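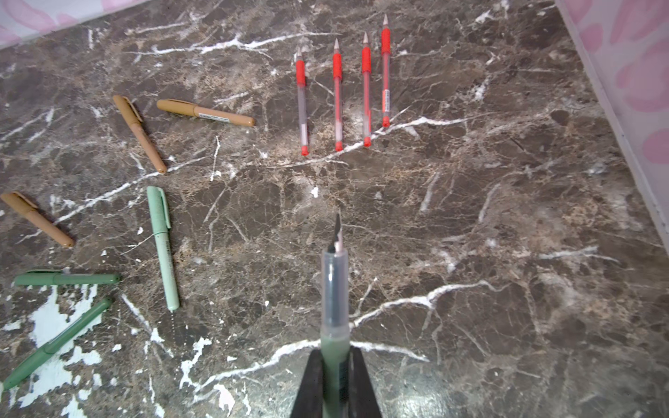
Pens by Color: The Craft Room Sort

I have been looking forward to putting this page up! Sorting the pens is my favorite job in the whole craft room at Skilley. The idea is simple. Everything that writes, draws or colors comes out of the tubs, goes onto the brown marble, and gets put with its own kind before it goes home again.

The red pens are the ones everybody grabs first, and I love how they look side by side on that dark surface with the white veins running underneath. Ribbed red grips, pinkish see-through barrels, red caps on the ends. One still has its little barcode label on, and I'm leaving it there so Saadet can reorder the same kind.

The tan markers with the caramel caps are my personal weakness. I use them for fur, bread, sand, cardboard boxes, old fences and every cup of tea I have ever drawn. If you only buy one color outside the basic set, make it a warm tan (Gilang Sitompul says gray, and he is welcome to his own page).

And then mint! A soft, pale green that I hardly touched until Dorottya Győri used it for the shadows on a bowl of eggs in our spring class. I went home and tried it the same night. It does lovely things under yellow, too.

How we group them

Color comes first, then type. So the red pens stay together as pens, and a red marker would go in the marker tray even though it matches. We argued over this for a good while last winter. Uzma Paracha wanted everything by color, a full rainbow in one long drawer, and I'll admit it would be gorgeous. But when you sit down to letter a card you want a pen, and you don't want to dig through brush tips to get one.

I like to start with loose groups and leave them loose. Get the things that obviously belong together near each other, then straighten them up afterward. Lining up each pen perfectly as you go feels wonderful for the first few and then your tea is cold. 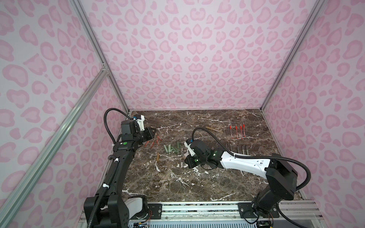
The pink leopard print gets more comments than any of the art, and I'm so happy about that. It makes the brown marble look richer, and the small things laid out on it seem to show up better against all those white and gray streaks than they ever did on our plain tables. If you are choosing a backdrop for your own craft corner, be brave. Pink goes with more than you'd think.

A few notes for anyone doing this at home

Test every marker on scrap before it goes back. A short stripe is plenty.

Keep caps on while you sort, and check that each one clicks.

Store double-ended markers flat. Ordinary ballpoints don't mind standing up in a jar.

Write the color name on the swatch card right away. I have a card at home with eleven browns on it and not one name.

The swatch cards from this sort will be in the blue binder by the window at Skilley, next to Nurhan Kozan's lettering sheets, and you are welcome to borrow either. Colored pencils are next, in December. Bring your stubs!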